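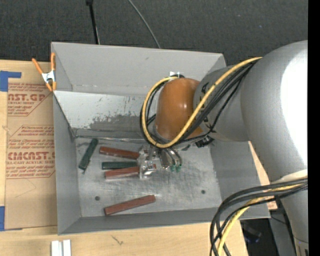
Touching Up Painted Sheet Metal

Chipped paint on bins, drawers and tool trays is mostly a cosmetic fault until the bare steel starts to rust. Small areas can be repaired without stripping the whole piece.

Preparation

Wash with dish soap and warm water, rinse, and dry the seams with a rag or compressed air. Wipe with mineral spirits to remove oil and wax. Scrape off any paint that lifts under a putty knife. Paint that holds can stay.

Sand the edges of the chip with 120 grit until a fingertip no longer catches on the step, then go over the area with 220. Light rust comes off with a wire brush. Pitted rust needs a converter, left overnight. If the finish predates 1978, test for lead before sanding.

Priming and painting

Use a metal primer on bare steel and a galvanized-metal primer on zinc. Ordinary oil-based enamel peels from zinc within a season or two. Spray from 10 inches in 2 light coats. Topcoat the same way, allowing the recoat time printed on the can.

Baked enamel cannot be matched exactly from a spray can. Stop the new paint at a fold or corner, where the change in shade shows least.

Curing

Air-dry enamel is dry to the touch in 6 hours but stays soft for a week. Keep hardware out of the bin until then. A rubber mat cut to fit the floor slows further wear.

Storage

Invert the can and spray until the nozzle runs clear. Keep above freezing.

Notes by Ermanno Benedetti, revised April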